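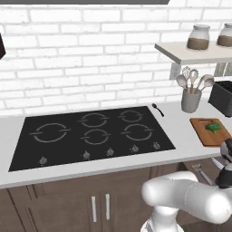 Print this article
E-mail this article
March 2022
By our education correspondent

The robotics club at Erkidby meets on the top floor of the college library, and for most of this year it has not needed a workshop. Its entry for the Pradutik student contest is made on ten desktop computers. Teams are given a simulated kitchen, an arm and a list of household jobs, and they write the program that moves the arm.

The club used to build wheeled robots. Parts cost too much and arrived late, so in November the members voted to change. A simulator called Clatix runs on the machines they already had. A bad grasp costs them a restart, and they can leave 80 attempts going over lunch.

The first version of their program, named Lâm, was trained on 1592 attempts. The current one has had 3000. Members take turns to read the logs and sort the failures by cause, a job most of them dislike.
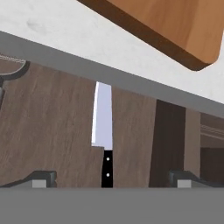
Knives took up most of February. A spoon can be held almost anywhere, but the students wanted Lâm to take a knife by the handle every time, and that meant teaching it to choose its angle of approach. With the blade pointing up and the black handle between the two open fingers, the gripper has the handle on its own side and the blade well beyond its pads. The harder part is deciding when to close. Too early and the fingers catch only the end of the handle.

The contest is judged on repeat runs, with marks taken off for dropped items. The club plans to freeze its code a week before the deadline and spend the remaining meetings on the written report.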